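Old seed catalogs and why I can't stop reading them

Posted 11/12/2019 by Oleksandra Zinchenko

So I finally bought the box of seed catalogs from the Osdale flea market, the one I walked past all through July, and I have done almost nothing since except read them. There are 19 in there, most from a mail-order nursery in Wolgate that closed before I was born, and they are wonderful!

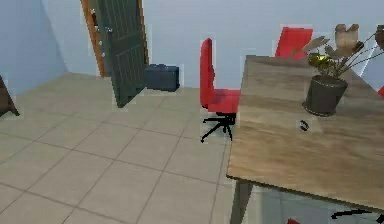
Catalog writers had maybe three lines to make you want a bean. That's the whole job, and some of them were so good at it. One runner bean is "a cheerful climber, forgiving of late husbands and late frosts," and I laughed out loud on the bus. They were strict about houseplants too (a whole page on them in the fat one with the green cover). Anything in a dark gray pot on a wooden table, with a few olive leaves low down and pale, dried-looking stuff fanning out on top, would have earned you a lecture about watering. I read that page twice and went to check on my fern.

What I love most is the notes people left in the margins. Whoever owned these wrote in soft pencil, tiny letters, and had strong feelings about cabbage. "Never again" is next to four of them. Next to a pea called Drivthorpe Early there's just a row of check marks, one for each year I guess, running right off the page. 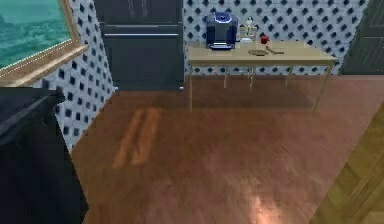

And then the same pea disappears from the next catalog! No notice, nothing, just a different pea in its spot at a higher price. I went through the rest of the box looking for it and found it once more, on page 17 of a thin spring supplement, with a pencil star so heavy it nearly went through the paper.

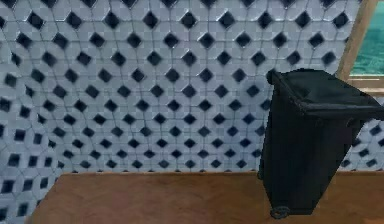
Can you still grow anything from a catalog that old?

Sometimes, if another grower kept the variety going and passed the seed along under the same name. Seed swaps are the best place to ask. I wrote to Austra Rozīte, who runs the one I go to, and she knows of two people with a pea that might be mine.

I'm trying not to get too excited (I am very excited).

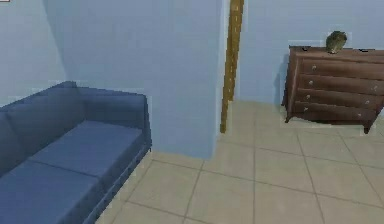

Vol. 3, p. 221

That's the reference Austra sent back, from the old growers' newsletter, and I've now read it so often I know it by heart. It's a letter from a Normunds Kivi, praising the Drivthorpe for wet springs and complaining about pigeons for a good long paragraph. He says to sow early and pick before the pods look ready. If the seed turns up I'm doing exactly what he says, pigeons and all. Does anyone have spare netting?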